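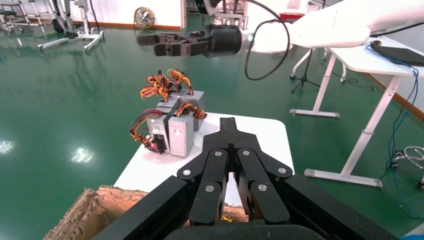

# 窗户为什么有两层玻璃？

冬天的早上，你把手放在窗户玻璃上，会觉得凉。可是你知道吗，在很多新房子里，你摸到的那块玻璃后面，还有另外一块玻璃。两块玻璃中间有一条窄窄的空隙，手伸不进去，连蚂蚁也爬不进去。

这种窗户叫做双层玻璃窗，做窗户的人常常叫它"中空玻璃窗"。"中空"的意思就是中间是空的。不过你读到后面会明白，中间也不是真的什么都没有。

我小时候住在Clilludmont，一个山上的小镇。我们家的老窗户只有一层玻璃。冬天，玻璃里面会长出冰花，像羽毛，也像树叶。我和弟弟用手指在上面画鱼，画完了手指很疼。冰花很美丽，但是妈妈不喜欢它们，她说窗户在"吃"我们家的木柴。当时我不懂这句话。现在我想把它讲给你们听。

## 热会走路

先说一件重要的事：热总是从暖和的地方走到冷的地方。

你把一杯热可可放在桌上，过一会儿它就不烫了。可可里的热走到了杯子上，又走到了空气里。没有人请它走，它自己就走了。

房子也是一个大杯子。冬天屋里暖和，外面冷，屋里的热就想出去。墙比较厚，热在墙里走得慢。玻璃很薄，热很快就穿过去了。所以在老房子里，坐在窗户旁边的人总是要多穿一件毛衣。

妈妈说的"吃木柴"就是这个意思。我们烧木柴，屋子热了，热从窗户跑掉，我们又要烧木柴。

## 空气是一件看不见的棉袄

那么，怎样让热走得慢一点呢？

有一个办法是把玻璃做得很厚很厚。可是厚玻璃非常重，也非常贵，而且它挡热的本领并没有增加很多。热在玻璃里走路，本来就比较容易。

热在空气里走路就难多了，只要空气安安静静，不流动。你的羽绒服就是这样工作的。羽绒服里面有很多小羽毛，小羽毛中间藏着很多空气。小鸟冬天也会这样做：它把羽毛竖起来，变成一个圆圆的球，身上就多了一层空气。

双层玻璃窗也给房子穿了这样一件棉袄。屋里的热先到第一块玻璃，然后遇到中间的空气。它在那里走得很慢，要过很久才能到第二块玻璃。

你也许会问：空隙越宽，是不是越好？不是的。如果空隙太宽，里面的空气就开始转圈：靠近暖玻璃的空气往上走，靠近冷玻璃的空气往下走，一圈又一圈，把热带过去了。所以空隙要窄一些，让空气没有地方跑步。你可以量一量自己的小拇指有多宽，很多窗户的空隙比它宽不了多少。

## 窗户是怎么做出来的

去年五月，我去参观了一家做窗户的工厂，名字叫Brinderano。带我参观的师傅叫Renzo Greco。他戴着很厚的手套，走路很快，我要小跑才跟得上。

他告诉我，做一扇中空玻璃窗，先要把大玻璃切成合适的大小。切玻璃的刀有一个很硬的小轮子，它在玻璃上划一条细细的线，然后轻轻一掰，玻璃就沿着这条线分开了。

接下来要洗玻璃。机器用干净的水和软刷子把玻璃洗好，再吹干。这一步不能马虎。如果有一个手指印留在玻璃的里面那一面，以后就再也擦不到它了！Renzo师傅说，他刚来上班的时候，有一次把自己的指印关在了一扇大窗户里。那扇窗户现在还在工厂的食堂，他每天吃午饭都能看见。

玻璃洗好以后，工人在一块玻璃的四边放上一圈细细的框，叫做"间隔条"。再把第二块玻璃盖上去，压紧，最后用胶把四边封好。胶要封得很严，一个小孔也不能有。

我问师傅一天能做多少。他看了看墙上的本子，说前一天做了291块。

## 中间到底是什么？

前面我说过，两块玻璃中间不是什么都没有。有的窗户里面是干燥的空气，有的窗户里面是一种叫"氩气"的气体。氩字的读音和"亚"一样。

氩气听起来很神秘，其实它就在你的身边。你每吸一口气，都会吸进去一点点氩气，它对你没有什么影响，你又把它呼出来。氩气比普通空气重，也更"懒"，热在它里面走得更慢。它没有颜色，也没有味道，所以你看着一扇窗户，是看不出里面有没有氩气的。

间隔条里面还藏着一个小秘密。它是空心的，肚子里装满了很小的颗粒，像粗一点的沙子。这些颗粒喜欢喝水，空隙里如果有一点水汽，它们就把水汽吸进去。你打开一包海苔的时候，里面常常有一个小纸包，上面写着"不可食用"。小纸包做的也是这个工作。

## 为什么玻璃会"出汗"？

你洗完热水澡，浴室的镜子上会有一层白雾。空气里有看不见的水汽，水汽碰到冷的东西，就变成很小很小的水珠，许多小水珠在一起，看起来就是白的。

窗户也是这样。只有一层玻璃的时候，玻璃里面那一面很冷，屋里的水汽碰到它就变成水珠，流到窗台上。天气再冷一些，水珠就结成冰，那就是我小时候的冰花。

双层玻璃窗靠屋里的那块玻璃比较暖，所以不太容易出汗。请你观察一下，水雾在哪里：

- 在屋里这一面：屋里的水汽比较多，可以请大人开一会儿窗。
- 在屋外那一面：外面的玻璃很凉，早上的水汽停在上面，太阳出来以后就没有了。
- 在两块玻璃中间：四边的胶可能坏了，外面的水汽进去了，擦也擦不掉，要请师傅来看一看。

## 来做一个小实验

你需要4个一样的玻璃杯，其中两个要能松松地放进两个大碗里。大碗也要准备好。请大人帮你倒温水，不要用开水。

1. 把两个杯子分别放进两个大碗，让杯子和碗中间留一圈空隙。
2. 在第一个碗的空隙里塞满棉花，第二个碗的空隙里什么也不放。
3. 另外两个杯子直接放在桌上，其中一个用毛巾包起来。
4. 四个杯子都倒一样多的温水，用小盘子盖好。
5. 等7分钟，用温度计量一量，把数字写下来。然后再等7分钟，再量一次。

哪一杯水最暖？哪一杯最凉？在量以前，你可以先猜一猜，把你猜的也写在纸上。棉花里面也藏着很多安静的空气，想一想它和羽绒服有什么一样的地方。

如果两次的结果不一样，不要着急。也许盖子没有盖好，也许有一个杯子离暖气太近。再做一遍就可以了。

## 怎样知道我家的窗户有几层？

晚上，把屋里的灯关掉，请大人拿一个小手电筒，斜着照窗户玻璃。你站在旁边，看玻璃里面的光点。每块玻璃有两个面，每个面都会反射出一个小光点，所以一块玻璃有两个光点，两块玻璃就有四个。一块玻璃的两个光点靠得非常近，要仔细看。

有些很冷的地方，人们还用三层玻璃。那么你应该看见几个光点呢？拿一支铅笔算一算吧。

Clilludmont的学校后来也换了窗户，大约531块老玻璃都拆下来了。我去看过，教室里很暖和，靠窗的孩子只穿着衬衫。有一个女孩子问我，以前的冰花是什么样子。我在黑板上给她画了一朵，画得不太像。

写文章的人：Tullio Bellini

## 小词典

**中空玻璃**：两块或者三块玻璃，中间有空隙，四边封好。

**间隔条**：放在两块玻璃中间的细框，让玻璃不会碰在一起。

**氩气**：空气里本来就有的一种气体，热在它里面走得慢。

**水汽**：变成气体的水，我们的眼睛看不见。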